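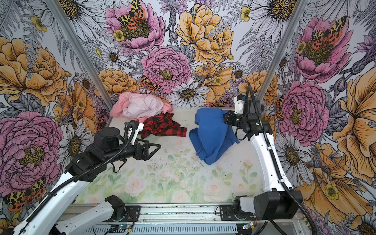
One taster from the last panel told us she expected to be asked which drink she liked best, and she was surprised that most of the questions were about when she would drink it and what she would eat with it. She also said the sessions ran a little long. We have shortened them.

Lenari is looking for 66 adults to join a tasting panel for Feretti, our line of low-sugar mixers. The panel meets at our tasting room at 727 Oprea Street, Clalivov.

What the panel does

Each person comes in for five evening sessions of 90 minutes. You will taste small pours of tonic, ginger and citrus mixers, some plain and some with a measured amount of gin, vodka or tequila. After each one you fill out a short form on sweetness, bitterness, fizz and aftertaste. The last 20 minutes are a group talk led by our staff.

You will also keep a simple food and drink log on the days between sessions. It takes a few minutes a day. We do not ask you to change how you eat, and we do not give diet or weight loss advice. The log tells us how people fit a drink into a normal week of meals and workouts.

Who can apply

You must be 21 or older and bring a government ID to every session. We would like to hear from people who exercise at least twice a week and have a drink now and then. Runners, lifters, swimmers, people who walk the dog for an hour – any of these is fine. You do not need to know anything about cocktails.

Please do not apply if you are pregnant or nursing, if you do not drink, if you take medicine that should not be mixed with alcohol, or if you are allergic to citrus, ginger or quinine. People who work for a beverage maker or distributor cannot take part.

On the day of a session

Eat a normal meal beforehand. No coffee, gum or mints for an hour before you arrive, and no perfume or strong aftershave. Water and plain crackers are on the tables. You may spit out any sample and you may skip any sample.

Do not drive to the tasting room. We cover a bus fare or a shared ride home within the city limits. Hand the receipt to the front desk or send it in by the end of the week.

Pay

Panelists receive $121 after the final session, paid by check or bank transfer. If you miss one session you can make it up with another group. If you miss two, we pay for the sessions you attended and give your place to someone on the waiting list.

How to apply

Fill out the form at the front desk or ask for one by mail. It covers your age, your usual exercise, what you drink and how often, and which evenings you are free. Forms must reach us by 14 February 2025. We will call everyone we can place, and the rest will get a letter. If you were on an earlier Feretti panel you may apply again – write the year of that panel at the top of the form.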